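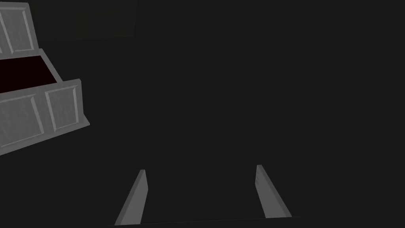
Saturday, June, 9 am

Dye vat log, shed 2. Carried on with the madder batch Vesna started. Rinsed the first skeins in rainwater because the tap supply was off again. Colour came up more brick than red. Vesna thinks the Gollel roots are older stock. I'd want to see the bag before blaming them.

Mordant: alum at the usual strength, left overnight. Scoured wool only. The unscoured skein from Nestach is still in the bucket under the bench, please leave it there until I've had a look at it.

Weighed out 1000 g of dry fibre for the main vat. Heated slowly and held below a simmer. Thermometer read 88 at one point, too high for madder, so I pulled the element down and stirred until it dropped. That could explain the brown cast by itself. Skeins from before and after the spike are on separate strings, blue tie for before.

Karim rang about the Veltgate order. They want the grey as well as the red. Grey means iron, and iron means the old pot, not the good one. Whoever does it, wash the paddle afterwards. There was iron on it last time and it dulled a whole lot of yellow.

11.30. Second rinse, still bleeding a bit. Hung on the north side out of the sun.

Aparecida's note on pH is pinned over the sink. I tried a pinch of chalk in a jar sample and it shifted back towards red. Worth doing on a full skein.

To do:
Order alum
Ask Doina which farm the roots came from
Light test on the brick skeins, half covered with card
Fix lid on the rain barrel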